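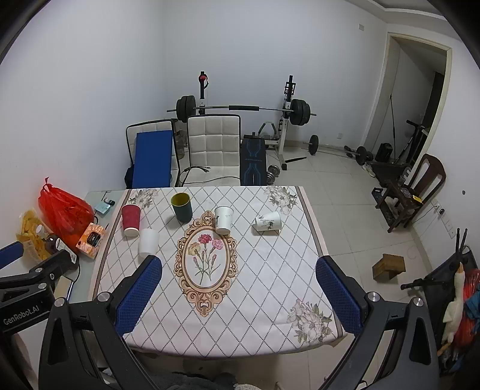 Drindden room, patterned cloth, cups set out. Carnation medallion at the centre of the cloth, side surface to the left, chair and weight bench behind.

Vamard Cups
Data card and README

Version: second public release, May 8, 2020
Maintained by: Dalsgaard
Contact: open an issue in the tracker

Summary

Vamard Cups is a set of 3,000 still pictures of cups on a cloth-covered table, with a position label, a type label and a pose label for every cup. The pictures come from 300 layouts. A layout is one arrangement of cups on the cloth, left alone until it has been covered from all the planned viewpoints. Each layout contributes ten pictures.

The cups are ordinary drinking cups, most of them paper. Some are plain and some are printed. Layouts mix upright cups with cups lying on their sides. The cloth has a busy printed pattern and was chosen for that reason - white cups on a plain white cloth are covered by several other sets, and white cups on a white cloth with a lattice, flowers and an ornate oval are harder to outline.

What is in the release

images/ - 3,000 JPEG files, grouped in folders by layout
labels/ - one label file per picture, in Nurnano format
layouts.csv - one row per layout, with the cup types used and the session
cups.csv - one row per cup type, with colour, print and notes
splits/ - train, validation and test lists
tools/ - a viewer and a checker for the label files
CHANGES - list of corrections by version

Folder names are stable between versions. File names inside a folder are not, so refer to a picture by layout number and view number.

Setting

All 300 layouts were made in one room at Drindden over 5 sessions in March. It is a lived-in room, and the background was left as it stood on the day. The table is square and has a tablecloth over it. A second surface runs along the left side and holds groceries and small household items. Cream upholstered seating, a weight bench and a rack with a loaded barbell stand on the far side. Low viewpoints take in a good part of this. High viewpoints hold mostly cloth.

Items in the background are not labelled and do not appear in cups.csv. They are also not constant. Bags, bottles and boxes moved around on the side surface between layouts, and anyone training on full pictures should expect that.

The cloth

The same cloth is used throughout. Main features, in the terms used by the label files:

lattice - the dotted diagonal lines that cover the ground of the cloth
medallion - the oval scrollwork at the centre, with the carnations inside it
corner sprays - the pale floral prints toward the corners
border - the brown bands along the sides

Colour of the ground varies with exposure. It reads as white in some pictures and as a pale pink in others. The carnations shift too, mainly the darkest one, which goes from red to magenta. No colour correction has been applied. If your method depends on the cloth as a colour reference, correct it yourself and say so when reporting results.

The medallion works well as an origin. All table positions in the labels are given from its centre, with x along the brown side bands and y across them. The cloth was pulled straight at the start of each session and taped under the table. It still crept a little when cups were set down, and the medallion was marked again for each layout.

Cup types

The types seen most often are listed below. The full list is in cups.csv.

red - paper, ribbed wall, off-white base
green - dark green outside, yellow to yellow-green inside
white_plain - no print
white_print_dark - white paper with a faint or dark print
white_print_leaf - white paper with a green leafy design and text

The two printed white types are easy to confuse. From a distance the leafy print loses its green and looks dark, and from the back the print may not be visible at all. Labellers were told to use the neighbouring views of the same layout to decide. Where no view settled it, the type is white_print_unknown.

Note on red: the base is much lighter than the wall. In a first labelling pass the base was sometimes taken for the opening, which put the cup the wrong way up in the file. These cases were corrected in this release (see CHANGES), but the cup remains the most common source of disputes. 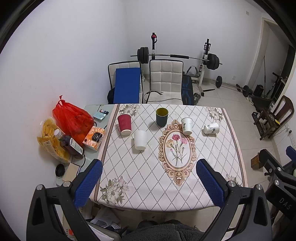 Cups across the far half of the cloth: red and plain white at left, green near the middle, printed white cups at right, one of them on its side.

Poses

Four pose values are used.

up - standing on its base, opening upward
inverted - standing on its rim, base upward
side - lying on the wall of the cup
other - leaning, nested or held up by another cup

For side, the file also gives a heading in degrees, measured from the centre of the base to the centre of the opening. For the other values the heading field is empty. A printed cup has a print angle as well when the print can be seen in at least one view of the layout.

The up and inverted values need care in low views. A paper cup is narrower at the base, so the taper is usually enough to tell them apart, but the taper is weakest on the shorter types and perspective can cancel it. The interior of the green cup is a different colour from the outside, and for that type the question seldom comes up.

How layouts were made

A layout sheet was printed for each arrangement before the session. The sheet gives the cup types, the poses and a coarse cell on the cloth for each cup. Placement inside the cell was free. Half of the sheets, 150 in all, were drawn at random. The other 150 were written by hand to cover cases the random sheets seldom produced:

cups crossing the edge of the medallion
white cups close together with their prints turned away
a lying cup beside a standing cup of the same type
all cups in the far half of the cloth, near half clear
cups on the border, partly over the brown band

The column named source in layouts.csv says which kind each layout is. Results should be reported separately for the two kinds. They differ a good deal in difficulty and a single averaged figure hides this.

Labelling

Outlines were drawn by hand in the Nurnano editor, one polygon per cup. The polygon follows the visible part only. Hidden parts are not guessed. Where one cup covers another and splits it into two visible pieces, both pieces carry the same cup id.

Shadows are outside the outline. This sounds obvious but the shadow of a plain white cup on a pale cloth has a soft edge, and early outlines strayed into it. Labellers were asked to zoom to 300 per cent along the base line of white cups.

Every outline was checked by a second labeller. Disagreements on type or pose were settled by looking at the whole layout together. Disagreements on outline were settled by redrawing. The checker in tools/ flags open polygons, missing ids and cups that change type between views of one layout.

Splits

Splits are by layout and never by picture, so all views of one arrangement are in the same list. Sessions are mixed across lists. A separate file, splits/by_session.txt, holds out one full session for anyone who wants to test against a change in daylight and clutter.

Do not make your own split by shuffling files. Views of the same layout are close to duplicates, and scores from a shuffled split will be far too high.

Suggested uses

Finding and outlining cups against patterned cloth
Telling upright, inverted and lying cups apart
Matching the same cup between views
Checking how far a method leans on the background pattern

Known limits

One room and one cloth. A model trained only on this set will learn the lattice and the medallion. Mix with other sets.

Few dark cups. Green is the only dark type used in a large number of layouts, so colour alone is a strong cue for it.

No drinks. Cups were empty for all layouts, and there are no lids, straws or saucers.

Text on the printed cups and on household packaging is legible in some pictures and not in others. It has not been transcribed, and the set is not suited to text reading.

Daylight was not controlled. Morning layouts tend to have longer shadows. The session column in layouts.csv is the only record of this; time of day was not logged for individual pictures.

Changes in this release

Red cup poses checked again and corrected throughout
white_print_unknown added; it was earlier folded into white_print_dark
Heading now measured from base to opening - the first release had it the other way in two folders
Medallion centre marked again in layouts where the cloth had crept
Typing errors in cups.csv fixed

Loading

Run tools/view with a layout number to step through its pictures with outlines drawn on top. Keys are listed in the viewer window. Run tools/check with no arguments to test the whole label folder. A clean copy gives no warnings.

Label files are plain text, UTF-8, one cup per line. Fields in order: cup id, type, pose, heading, print angle, x, y, polygon. Empty fields are kept as empty, so split on the tab character and not on white space.

Terms of use

Pictures and labels may be used and shared for research and teaching, with credit to Dalsgaard and the name of the set. Changed versions must carry a different name. Brand names and packaging visible in the pictures belong to their owners.

Open items

Overhang of the cloth at the near edge is outside the labelled table area. It may be added.
Polygons for nested cups are coarse in a few hand-written layouts. List in the tracker.
cups.csv has no wall thickness for the plain white type.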